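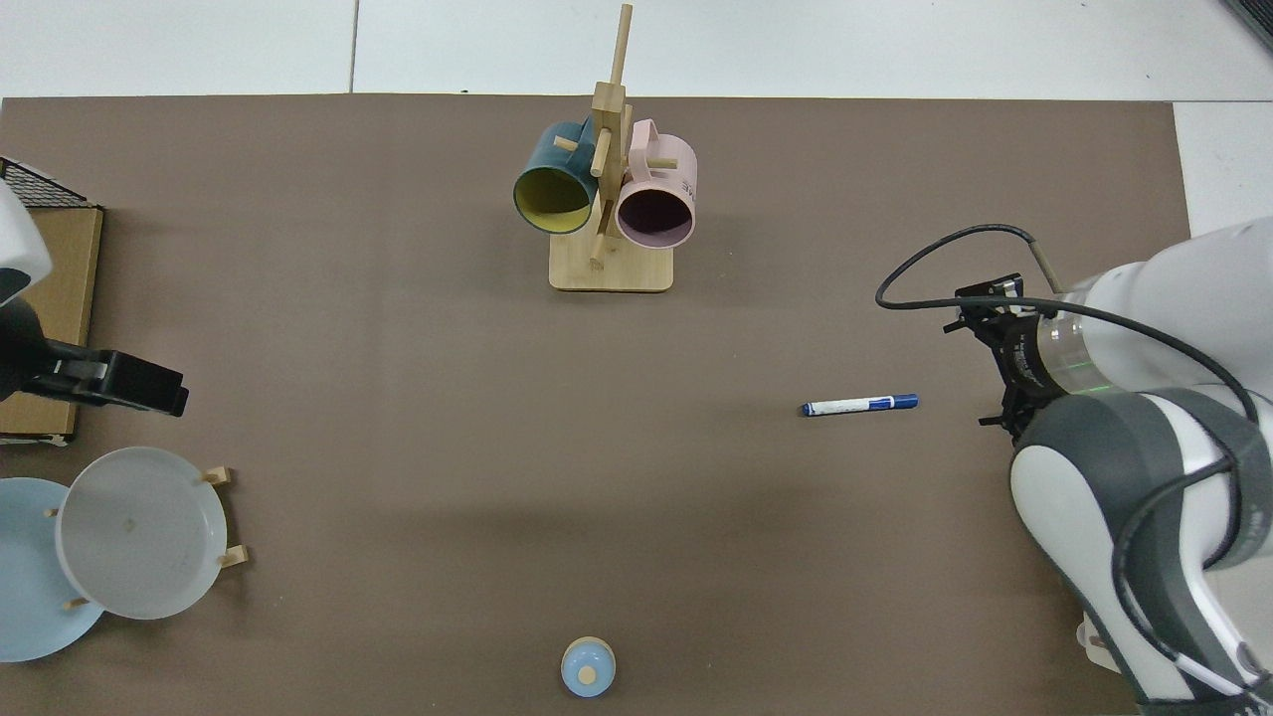 Mugs on the tree, marker still at large.

Home Tips Kitchen Tools Workshop Reviews
3 min read

Besson rents out a two-armed tidying service by the month, setup included, and I've been living with the idea since June. It costs $638, for which you could buy a great many dish racks. A few tips before you sign.

Clear the counter first. Yes, you tidy up for the thing that tidies up. Leave a wide stretch of bare mat and give every item a home you can point to.

Stand plates on edge in a rack. A stack is hard work for two fingers, and hard work for mine before coffee.

Keep pens out of the kitchen. You won't, so at least park the cup for them at one end and leave it there. 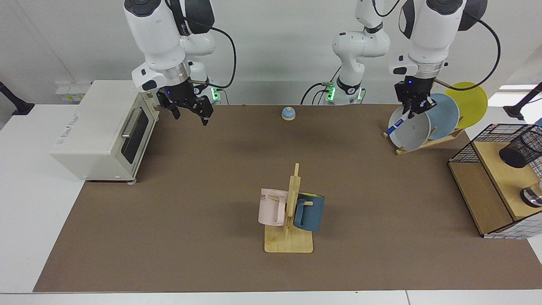 Dorcombe wrote in to say the monthly fee is the cheap part, and that moving the toaster oven six inches meant a 31-minute call with support. I believe it. Put tape on the counter where the feet go and threaten your family.

Go easy on the mug tree, too. Two mugs with room between them will do nicely; save the crowded look for the cupboard.

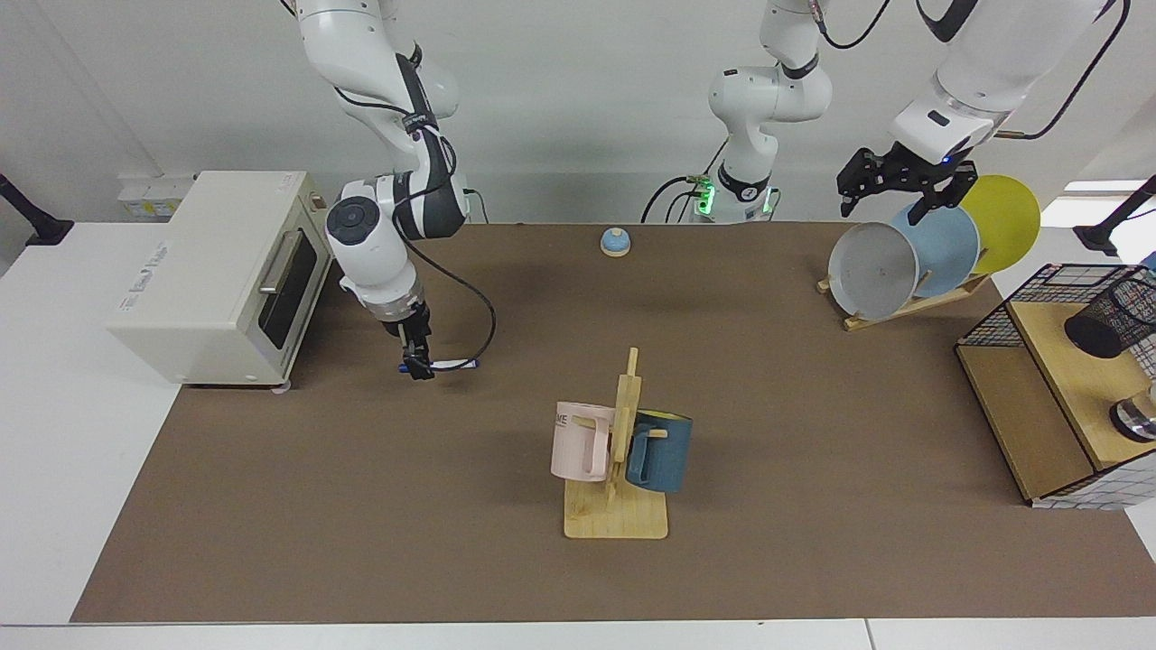

Handle anything you inherited yourself. The contract covers breakage after the first 13 days, and my grandmother's gravy boat has no interest in being a test case.

Would I renew? Ask me when the price drops. I still wipe the counter.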